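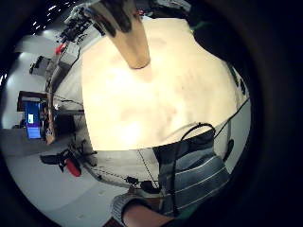
Cream-white surface with a faint grayish smudge right of center.

Removing marks from a light-colored tabletop in a shared meeting room
Posted by Dilruba Howlader, Mon 1 July

Our office on the third floor of the Multley building provides a meeting room to outside groups. The main table has a pale, smooth top and has begun to show gray marks that remain after ordinary wiping with water. The lease requires that furniture be returned in good condition in September. Please advise which cleaning methods are suitable and whether a protective cover is recommended afterward. The maker of the table is not known to us.

Ha-rang Heo
Begin with the mildest method. Mix a few drops of dish soap in warm water, apply with a soft cloth, and leave the damp cloth on the mark for 3 minutes. Wipe with clean water and dry fully. Should the mark remain, a paste of baking soda may be used with light pressure, after a test on the underside. Scouring pads and bleach should be avoided on any surface whose finish has not been identified. With regard to covers, felt-backed table pads are preferable to clear vinyl, which can stick to some finishes in warm weather. Please also review the lease, as many allow for normal wear.

Thambiah
Melamine sponge. Works on ours. It may dull a glossy top, so go easy.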